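How to clean a fabric dining or desk chair

Posted April 19, 2019 by Ourania Ververidis

Upholstered chairs get less attention than sofas and collect more dirt per square centimetre. The seat takes crumbs and body oil, the top of the backrest takes hair product, and the piping around the edges goes grey well before the rest of the fabric. One chair takes 18 minutes of work plus drying time. These steps suit ordinary woven polyester and cotton blends. Don't use them on velvet, silk or leather.

Check the code first

Turn the chair over and look for a tag under the seat. W means water-based cleaners are fine. S means solvent only. WS means either one. X means vacuum only, so stop after step 2. If the tag is gone, test a damp white cloth on the back edge of the seat, let it dry fully and look for a ring or any change in colour.

What you need

Vacuum with a crevice tool and a soft brush head
Two white cotton cloths (coloured ones can bleed)
Old toothbrush
Spray bottle
400 mL warm water
8 mL clear dish soap
1,000 mL plain water for rinsing
Baking soda

1. Move the chair out

Pull it well clear of the desk or table so you can get all the way around it. Hold it by something solid. Piping is only sewn on, and a chair dragged by its piping will eventually let go at the seam. Pick up any cords on the floor before you start walking around with a wet cloth and a vacuum hose.

2. Vacuum

Start at the top of the backrest and work down. Use the brush on the flat panels, then the crevice tool where the back meets the seat. Press down on the rear of the seat with your free hand to open the gap. Finish with the underside, where the dust cover holds more fluff than you would expect.

3. Treat smells

If the chair smells stale, sprinkle baking soda over the seat, leave it for two hours and vacuum it off. Skip this on very dark fabric unless your vacuum is a good one. The powder sits in the weave and shows.

4. Clean the panels

Mix the soap into the warm water, spray the cloth and wipe. Don't spray the chair itself. Do a whole panel at a time, seam to seam, and keep the pressure even. Cleaning only the stain leaves a pale patch with a hard edge. On a two-tone chair, do the lighter fabric first and switch to a fresh cloth before you touch the darker one.

5. Clean the piping

Dip the toothbrush, shake it nearly dry and run it along the piping in short strokes, blotting as you go. White or pale trim may need two passes. Ona Jõgi, who recovers chairs at Whitcombe, wraps a damp cloth over her fingertip and pinches the cord through it, and I've found this easier on corners.

6. Rinse and dry

Go over everything with a cloth wrung out in plain water, then press with a dry one. Stand the chair somewhere with moving air, away from heaters and direct sun. Overnight is usually enough. Foam stays damp longer than the cover does, so press the middle of the seat with a dry tissue before anyone sits on it.

How often

Vacuum monthly. Wash the fabric twice a year, or more if people eat at the chair. I do mine in September and again in autumn.

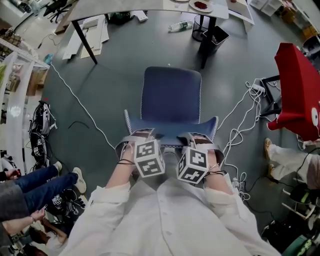

Navy back, lighter blue seat, pale edging: clean the seat panel first.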